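Password Habits and the Zolto Breach
Student project report, Ekow Essien

Zolto lost 2865 customer logins in February. I wanted to know if people changed how they use passwords afterward, so I ran an online survey and got 486 answers.
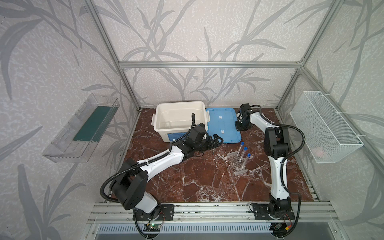
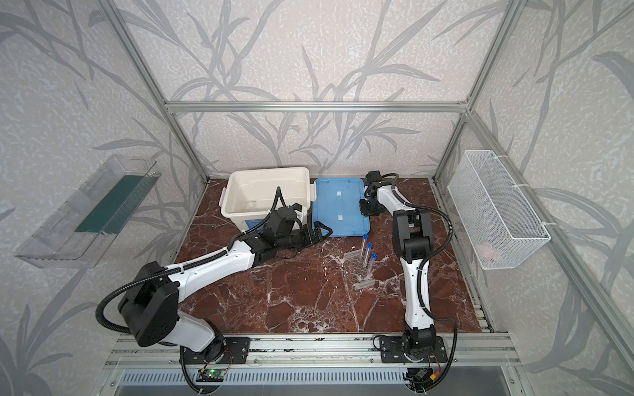
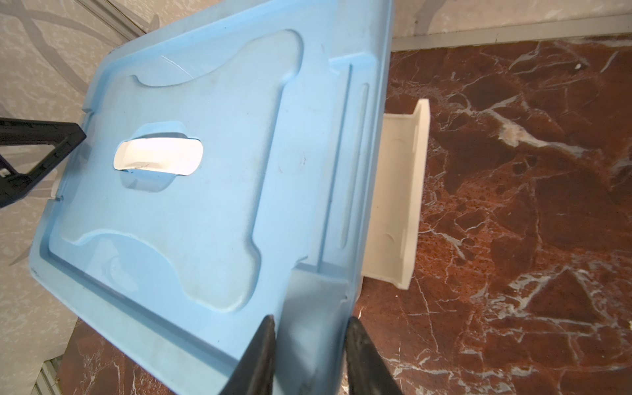
Most people who answered still use one password on 2 or more sites - often the same one they had at Zolto. I sorted the answers by age and by type of account. A stolen password that opens several accounts is like one big lid, the light blue kind with a handle opening in it, over everything a person owns. Lift it and all of it is open.

The survey left out people without email. Next term I will add 3 questions on password managers.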